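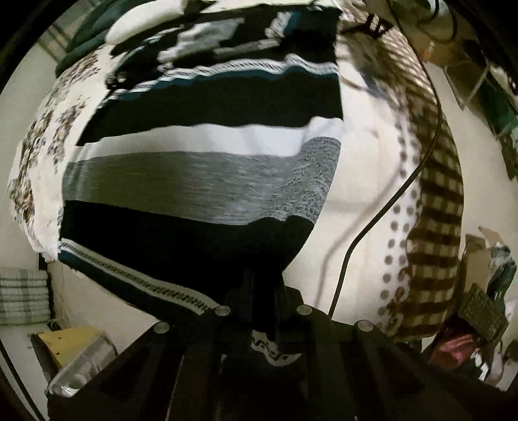 布類保管・仕分け区画 安全点検表(コメント付き)

対象施設:アンダーノ ルカドビル倉庫 204号室
対象物:回収衣類、寝具、端切れ類の結束品および仕分け前の混合品
点検区分:定期(9月分)
点検者:Yupin Saithong
使用様式:Ferkness 布類保管点検様式
判定記号:○ 適合 / △ 条件付き適合(期限内に是正) / × 不適合(使用停止または即時是正) / ― 該当なし

判定は点検時点の状態による。点検中に是正した項目は、是正前の判定を記入し、コメント欄に処置を記す。前回指摘の再発は判定を一段下げる。

1.通路および床面

1-1 主通路の有効幅が確保されているか 判定:○
コメント:入口から奥の棚まで障害物なし。床の区画線に沿って測定した。

1-2 棚前の作業空間が60 cm以上あるか 判定:△
コメント:B列の下段前に未仕分けの袋が置かれ、袋の胴のふくらみが区画線を越えていた。袋の口は線の内側にあるため、置いた者は線内に収めたつもりと思われる。布を詰めた袋は時間が経つと横に広がるので、位置は底面でなく最大径で判断すること。点検中に移動済み。

1-3 床面に端切れ、糸くず、ひもの切れ端がないか 判定:△
コメント:仕分け台の脚まわりに糸くずの堆積。台車の後輪にも糸の巻き込みがあり、車輪の回転が重い。糸切りで除去した。台車の点検は6-2を参照。

1-4 床の濡れ、滑りがないか 判定:○

1-5 非常口の前に物が置かれていないか 判定:○
コメント:前回×。今回は仮置きなし。床表示の再塗装後、改善している。

2.結束品の状態

2-1 結束が緩んでいないか 判定:△
コメント:上段の束に緩みあり。端部を軽く引いて抜け出しの有無を確認した。球状に固く丸めた束は見た目が締まっていても、外側に巻いた薄手の布から順にずれる。外周の一枚だけを見て適合としないこと。

2-2 転がり止めがあるか 判定:×
コメント:棚のB-2に丸形の束が直置きされていた。前縁の落下防止バーが外されたまま棚の横に立てかけてある。即時取り付け。丸形の束は浅箱に入れるか、平らに組み直してから棚に上げる。

2-3 一束の中で素材が区別できるか 判定:△
コメント:編地の縞柄、花柄、水玉、格子柄の布が一つに丸められた混合束がある。柄は素材を示さない。編地と織物は伸びが異なり、同じ張力で束ねると編地側だけが伸びて形崩れの原因になる。仕分け済み区画に置く場合は解いて分けること。未仕分け区画であればこのままで可とするが、「混合」の札を付ける。

2-4 編地の端にほつれ、引きつれがないか 判定:△
コメント:縞柄の編地で、白い帯が隣の布に接する付近にほつれ状の箇所。解くときに引き抜かず、外側の布から順に外す。ほつれの程度は広げた状態で再判定し、補修または端切れ扱いを決める。

2-5 金具、針、硬質部品の露出がないか 判定:○
コメント:外周を手袋着用で触診。内部は未確認であり、この○は外周のみに対するもの。開束時に改めて確認する。

2-6 クッション類が束の上に重ねられていないか 判定:△
コメント:中綿入りのものは復元力があり、結束をゆるめる方向に働く。枕、座布団の類は専用棚へ。布束の上に載せて積み高さの調整に使う例が前回もあった。

2-7 管理札が付いているか 判定:△
コメント:263番の札が外れ、棚板の上に落ちていた。台帳の重量と照合して付け直した。プリント文字やロゴのある衣類は、その文字を目印にして札を省く例があるが、曲面では文字が歪んで読み違えやすい。札の代用にはならない。

3.棚および積み付け

3-1 棚板の表示荷重を超えていないか 判定:○
コメント:各段の表示は250 kg。最も重い段でも余裕がある。ただし吸湿後の綿製品は重量が増すため、湿度の高い時期は台帳重量のみで判断せず、抜き取りで再計量する。

3-2 棚板のたわみ、支柱の傾きがないか 判定:○
コメント:水糸を当てて確認。A列中段に旧来のへこみ。進行なし。

3-3 重いものが下段にあるか 判定:△
コメント:厚手の編地の束がA列上段にある。軽いシーツ類と入れ替えのこと。入れ替えは二人で行う。

3-4 束が棚の前縁から突き出していないか 判定:△
コメント:A列で二束。押し込むと背面側の壁に接するため、奥行き方向の向きを変えて収める。壁面に布を接触させない。

3-5 天井の散水ヘッド下に必要な空間があるか 判定:○
コメント:最上段の積み高さ表示を守っている。表示テープの端が剥がれかけているため、次回までに貼り替え。

3-6 支柱の固定ボルトに緩みがないか 判定:○

4.防火および電気

4-1 照明器具と布との間に距離があるか 判定:○
コメント:入口側の器具は交換済み。カバーの割れなし。

4-2 コンセント周辺に綿ぼこりの堆積がないか 判定:×
コメント:C列裏の壁コンセントに堆積。差し込み口の上面が灰色になっている。通電を止めて清掃した。この箇所は棚の陰で見落としやすい。清掃表に位置を追記し、月一回から週一回に変更する。

4-3 コード類の被覆に傷がないか 判定:○
コメント:室内の使用中コードを手繰って確認。台車の通り道を横切るものはない。

4-4 暖房器具、アイロン、蒸気機器の持ち込みがないか 判定:○

4-5 消火器の位置、圧力、使用期限 判定:○
コメント:入口右の壁。圧力指示は緑域。前面に物なし。

4-6 油分の付いた布が分離されているか 判定:△
コメント:蓋付き金属容器は所定位置にあるが、蓋が半開き。蓋の縁に布が噛んでいた。乾性油の付いた布は丸めた状態で蓄熱するおそれがあるため、容器の外に束として置くことを禁止する。臭いで疑いがある束は開束せず点検者に連絡。

5.湿気、虫害、汚損

5-1 室内湿度が管理範囲にあるか 判定:○
コメント:指示計の読みは範囲内。記録紙に午前の記入漏れが二回ある。

5-2 湿り、カビ臭がないか 判定:○
コメント:臭気確認は束の中心に近い折り目で行う。表面だけでは判定できない。今回は各列から抜き取りで実施し、異常なし。

5-3 虫食い、虫の痕跡がないか 判定:○
コメント:捕虫器を確認。羊毛混の可能性がある編地は別区画とすること。品質表示のないものは羊毛混として扱う。

5-4 淡色の布と濃色の布が直接接していないか 判定:△
コメント:黒や濃緑の布と白地の布が同じ束にある。乾いている限り移染の危険は小さい。湿気を受けた場合に問題となるため、長期保管に回す前に色で分ける。白地にプリント柄のあるものは白物として扱う。

5-5 床への直置きがないか 判定:△
コメント:1-2の袋が該当。すのこに載せ替えた。

6.作業用具

6-1 踏み台のがたつき、滑り止めの摩耗 判定:○

6-2 台車の車輪およびブレーキ 判定:△
コメント:糸を除去した後、回転は正常。左側ブレーキの効きが弱い。部品手配まで重量物には使用しない。使用制限札を取っ手に取り付けた。

6-3 はさみ、結束カッターの定位置返却 判定:×
コメント:結束カッターが布の山の中から見つかった。刃は収納状態。定数不足に気付いた時点で仕分けを止め、布を移動させないこと。吊り下げ式の定位置に名札を付ける。

6-4 はかりの零点 判定:○
コメント:分銅で確認。受け皿に布端が垂れて台に触れると軽く表示される。計量時は端を内側へ折り込む。

7.作業者の保護

7-1 手袋、マスクの備え 判定:○
コメント:手袋の小サイズが残り少ない。補充を依頼した。

7-2 開束手順の掲示 判定:△
コメント:掲示が旧版。次の手順に差し替える。
 ・束を台の中央に置き、両側から支える。
 ・結束材を体と反対の側で切る。
 ・上に載った布から一枚ずつ外す。引き抜かない。
 ・外した布はその場で広げ、硬い異物の有無を手のひらで確かめる。
 ・編地は吊るさず、平らに置く。

7-3 一人作業時の連絡方法 判定:○
コメント:内線の番号表は更新済み。

是正指示一覧

2-2 落下防止バーの再取り付け 即日 担当:棚管理
4-2 清掃頻度の変更、清掃表への位置追記 即日 担当:清掃
6-3 カッター定位置の整備、定数確認の記録開始 即日 担当:仕分け
2-3、5-4 混合束の開束および素材別・色別の再仕分け 次回点検まで 担当:仕分け
2-4 ほつれのある編地の再判定 開束時 担当:仕分け
3-3、3-4 A列の積み替え 次回点検まで 担当:棚管理
3-5 積み高さ表示テープの貼り替え 次回点検まで 担当:棚管理
4-6 油布容器の蓋の噛み込み対策 次回点検まで 担当:仕分け
6-2 台車ブレーキの部品手配 手配中 担当:用具
7-2 開束手順の差し替え 次回点検まで 担当:点検者

備考

2-1の緩みは、結束材をLu製の幅広帯に替えた束では認められなかった。ただし対象数が少なく、帯の効果とは断定しない。次回は同じ棚に旧来のひもと帯の束を並べ、同じ期間置いて比較する。

2-6は前回に続く指摘だが、前回は判定記号を付けず口頭指導としたため、一段下げの対象外とした。次回も同じ状態であれば×とする。

×の項目については是正後に再点検を行い、結果を本表の写しに追記する。元の判定は消さない。

点検者署名:Yupin Saithong
再点検記入欄:2-2( ) 4-2( ) 6-3( )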